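Subject: Re: [rindthorpe-kitchen] Toaster oven or the big oven for small bakes?

Tue 1 June
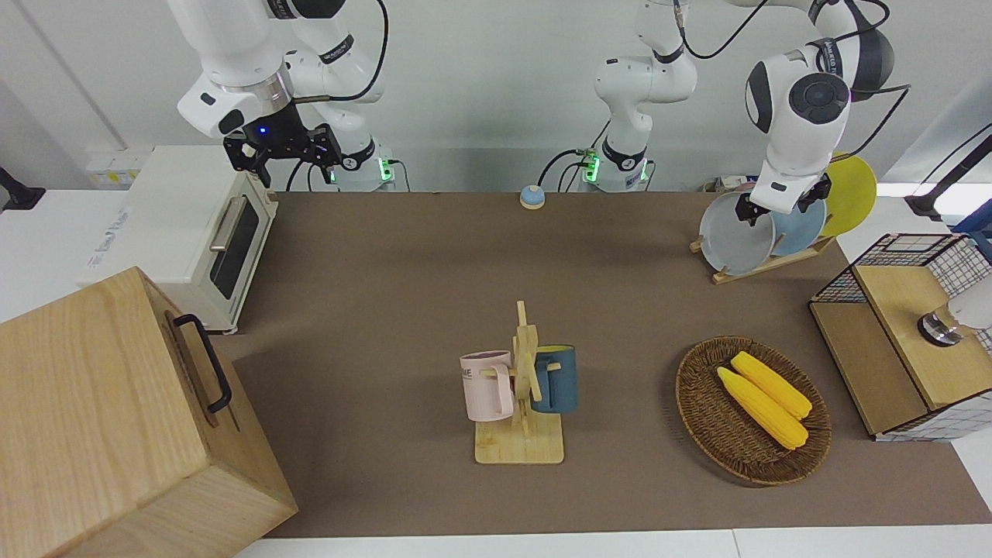
Cream-white toaster oven at the back left of the table.

> We have had the big oven on for every small batch since January
> and the gas bill shows it. Has anyone on the list switched to a
> toaster oven for rolls and reheating? Is it worth the counter
> space, and does it brown evenly?

We switched at the Groltham kitchen in January and I would do it again. For anything that fits on one small tray it is fine. Rolls, baked potatoes, half a pan of leftovers. Past that, use the big oven.

Browning is uneven at the back. Turn the tray halfway through and drop the temperature a little from what the recipe says. I set a timer for 30 minutes on potatoes and check them then - the dial on ours runs fast.

Counter space is the real cost. You need room on both sides and nothing stored on top. Manzano put theirs under a shelf and had to move it after 2 days.

On power, give it its own outlet. The Kandent building shares one circuit between the kettle and the counter outlets, and the breaker trips if both are on.

Crumb tray: empty it every night. Ours smoked the one week we skipped it.

I can send the roll recipe with the smaller quantities if you want it. It still needs work on the salt.

Groltham kitchen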